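Home | Shop | Garden Bench | Kids' Corner | Journal | Contact

We use cookies to remember your basket and to see which pages people read. OK / Change settings

Small Hand Trowels for Seed Trays, Pots and Little Hands

Hi, it's Gisela! These are the small trowels I get the most email about, so I've finally given them a proper page of their own instead of hiding them at the bottom of the spring list.
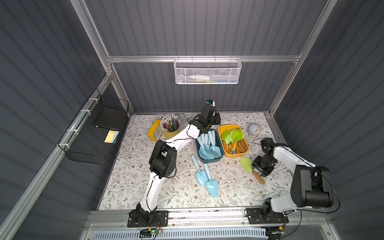
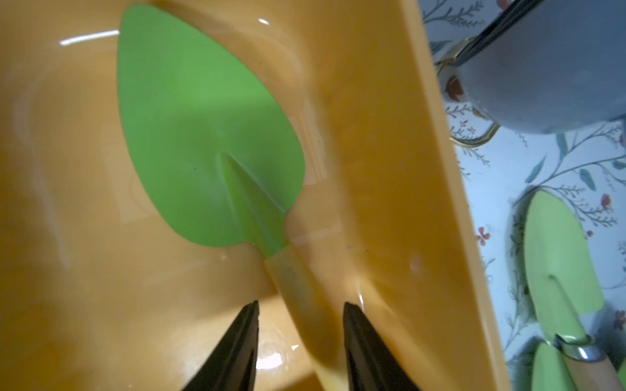
I started stocking small trowels four years ago, when my niece's class at Clullthorpe needed tools for their raised beds and everything I could find was either huge or a sandbox toy. I wanted something in between, a real little garden tool that an adult could also grab for potting up seedlings. The green one is the color I'd pick for myself, mostly because I put trowels down in the flower bed and then wander off (I have lost so many brown ones!). The blade is leaf-shaped with a rounded tip and a raised ridge down the middle, and I like that ridge a lot, it gives my thumb something to find when I choke up on the tool to work in a tight pot.

You get to choose between the lime green and a light blue. The blue ones look very sweet in a bucket together and they're what most of the schools order, but do what you like, they cost the same and I'm happy to mix colors in one order. Just write it in the notes box at checkout. If you don't write anything I'll send green.

What I use mine for

Seed trays, mainly. I fill mine in April on the kitchen table with an old cloth over it, and a full-size trowel just dumps compost over the side of every cell. A small one lets me go along the row and stop where I want to. I also keep one in the potting mix bag, one in the grit, and one by the back door for the weeds that come up between the pavers. They're good for bulbs as long as your soil is soft. If you've got heavy clay like my friend Ditte, please buy a steel transplanting trowel from the Garden Bench page. You'll bend your patience before you get a tulip in with one of these.

Kids love them. So-yul Song runs the Saturday-style garden club over at Wirkden and has been through a couple of boxes of them now. She wrote to me:

"They fit the six-year-olds and I don't mind using them either. We did the whole strawberry bed with them. Two went into the compost heap by accident and came out the next season needing a good scrub."

Thank you So-yul! I'd still rather you didn't compost them.

A word on storing them

Mine live in trays, sorted by color, and I've stopped trying to hang them up. A shallow tray means I can see what I've got and carry the whole lot outside in one go, then carry it all back in and tip the dirt out over the lawn. A tray with a bit of a rim is best. The trays are not included with the trowels, but I do sell some through the Nông range (look under Potting and Trays) if you'd like a set.

Care

Rinse them off in a bucket, wipe them down and let them dry before you put them away. Don't leave wooden handles standing in water overnight. I rub a little linseed oil on my wooden-handled tools at the end of the season, with an old sock, and it takes five minutes. Please keep them out of the dishwasher.

Ordering

Item number: 762
Colors: lime green, light blue
Sold singly or as a class box of 70
Mixed colors: yes, leave a note

Class boxes come straight from Gorkeo, so they take a little longer than single trowels, which I pack myself at home. If you need a box for a certain date, email me before you order and I'll tell you what's possible. Schools can pay by invoice, just put the name of the person who handles it so it doesn't go to the front desk and disappear.

Returns are fine within a month if the tools haven't been used. If something turns up damaged, send me a quick photo and I'll mail you another one.

We've sent out over 3,776 of these now, which makes me very happy every time I look at the number. If yours are out in a garden somewhere, I'd love a picture of what you're growing!

Filed under: Hand Tools, Kids' Corner, Seed Sowing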